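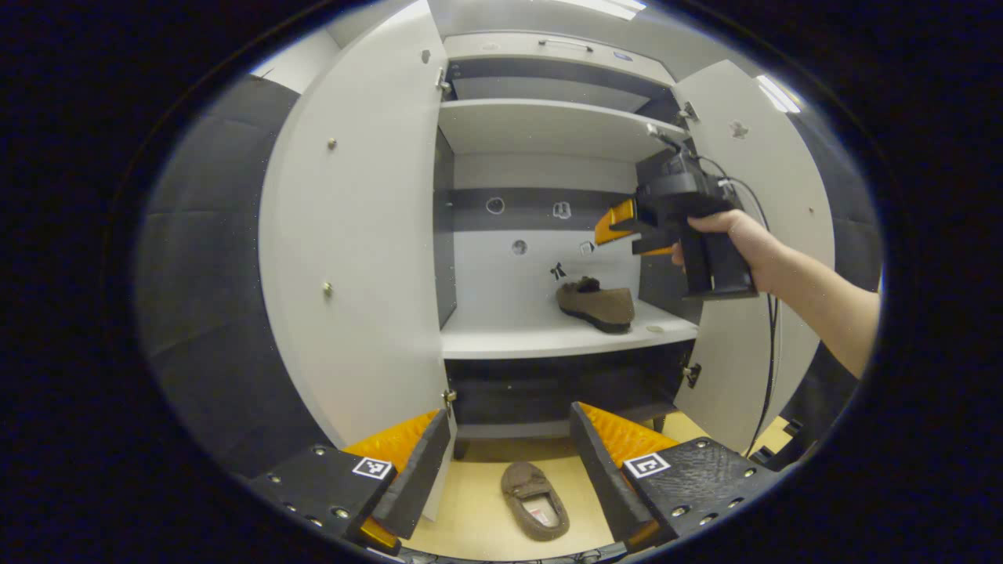 Um leitor da versão anterior desta apostila escreveu que o capítulo sobre sapateiras tratava apenas de sapatos sociais e pedia que se dissesse alguma coisa sobre pantufas, chinelos forrados e mocassins de camurça, que em casa dividem o mesmo móvel. O pedido foi atendido na presente revisão (22/06/2022).

Unidade 4 - Armário baixo para calçados de uso doméstico
Curso de Organização de Interiores Residenciais, Lovo

4.1 Objeto
Trata-se do armário branco de duas portas, com prateleira horizontal, empregado como sapateira. O armário das aulas práticas tem portas de abrir com dobradiças metálicas e fundo em tons de cinza. O modelo de cálculo adotado nos exercícios é o Jallmont, de largura interna igual a 600 mm.

4.2 Distribuição por nível
Prateleira intermediária: calçado de uso diário, com sola limpa.
Compartimento inferior: pantufas e peças volumosas.
Compartimento superior: peças fora de estação, em saco de tecido.
Piso diante do armário: somente o par em uso. Um pé deixado no chão conta como não guardado na ficha de avaliação.

4.3 Largura por par
Adota-se módulo de 12 cm por pé para pantufas e de 10 cm para mocassins. Em um vão de 600 mm cabem, portanto, cinco pés de pantufa ou seis de mocassim. Como os pares não se separam, o quinto módulo de pantufa fica livre. Na altura, a distância mínima entre prateleiras é de 14 cm para calçado deitado. Calçado em pé, apoiado no calcanhar, exige medir o comprimento da peça e somar 2 cm.

4.4 Camurça
A camurça marca com facilidade por contato. Recomenda-se não empilhar e não encostar a gáspea na parede do fundo - a fricção repetida deixa áreas lustrosas. Escovar a seco, no sentido do pelo, antes de guardar. Solas escuras de borracha podem manchar prateleiras brancas; usar forro removível.

4.5 Furação e fixações
Furos no painel do fundo servem à passagem de ar ou de cabos, conforme o projeto. Bordas ásperas devem ser lixadas com grão fino ou cobertas com tapa-furo. Parafusos aparentes na face da porta são conferidos a cada revisão. Se a porta raspa na lateral, ajustar primeiro a dobradiça inferior.

4.6 Identificação
Admite-se etiqueta adesiva no fundo ou na face interna da porta. Em casas com crianças, figuras funcionam melhor que texto. Um adesivo redondo, um calendário ou um laço servem, desde que cada figura corresponda sempre à mesma posição.
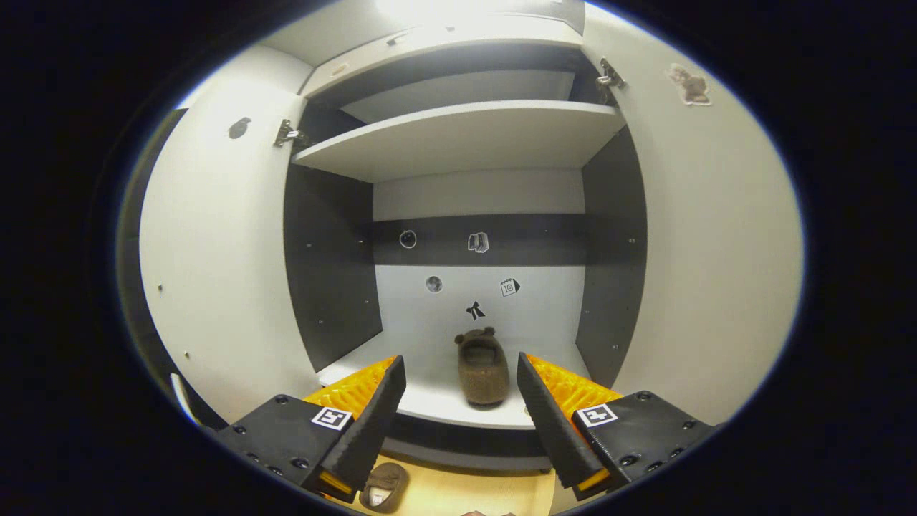 Convém guardar a pantufa em pé ou deitada?
Deitada, se houver largura suficiente, pois a sola apoia por inteiro e o forro mantém a forma. Em pé, a peça ocupa menos profundidade, mas tende a tombar quando a porta é fechada com força.

4.7 Exercício
Dado um armário Calon com vão interno de 1.893 mm e divisória central de 15 mm, calcular quantos pares de pantufa cabem em cada metade, sem separar pares. Entregar o croqui cotado na escala 1:10, com a posição das etiquetas.

Material de apoio: tabela Lau de módulos, folha 2.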